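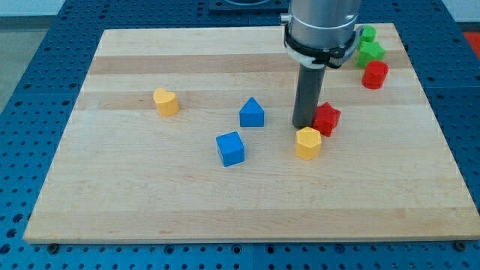

Page 2 of 6

Pagano Street Spring Fair — progress to Tue 29 April

Vendor sign-ups stand at 49, up since January, but I would not read much into that. Half have yet to pay. Flimard has promised the stage again and again sent nothing in writing. Ettore Gentile expects more than 1,050 visitors; I can't find where he got the figure. The dog parade route is approved. Eusebio Manzano is still chasing Brokeo for the street closure signs, and I'd hold the second payment until they arrive.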